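27th December
By Teresa Geraghty

Fitted sheet won't stay on, guest bed, Flindville flat

Ticket 978. Status: open, workaround in place.

Problem: the white fitted sheet on the guest bed comes off at the corners. It goes on with effort, looks fine, and by morning two corners have sprung loose and the sheet has ridden up towards the middle. Reported by three guests since May.

Bedding: Pellitz fitted sheet, bought with the mattress. The mattress is a Pärn, white, on the wooden bed frame that was already in the flat.

First check. Took everything off and looked at the elastic. No breaks, no loose stitching. Stretched each corner by hand and they all sprang back the same. Elastic ruled out.

Second check. Washing. The label says 40 degrees and the laundry had been doing it at 60. Asked them to stop. Washed it once at 40 and dried it on the line. No change, so if it has shrunk, the damage is done.

Third check. Swapped in the Miveck sheet from the other bedroom. It stayed put for two nights with the same guest. That points to the sheet and away from the mattress.

Fourth check. Measured the pocket depth on both. The Miveck is a good bit deeper. The Pellitz only just gets round the bottom edge of the mattress, with nothing left to tuck under.

Workaround: do the far corners first, both of them, and push the elastic well under before touching the near side. Then take hold of the near edge in two places and bring it down over the side together. Pulling one corner at a time drags the opposite one off.

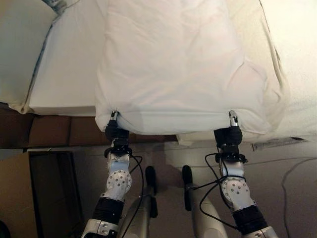 Smooth from the middle outwards once the near side is under, then lift the mattress slightly at each corner and check the elastic by feel. Leave the blanket until last. I tried sheet clips as well, the kind that run underneath - they held, but one guest could feel them and asked for them to be taken off.

Next step: replace with a deep one. The Pellitz can go on the folding bed, where the mattress is thinner. I've asked the shop for a price on two and am waiting to hear.

Still to do: tell the laundry about the label again, in writing this time.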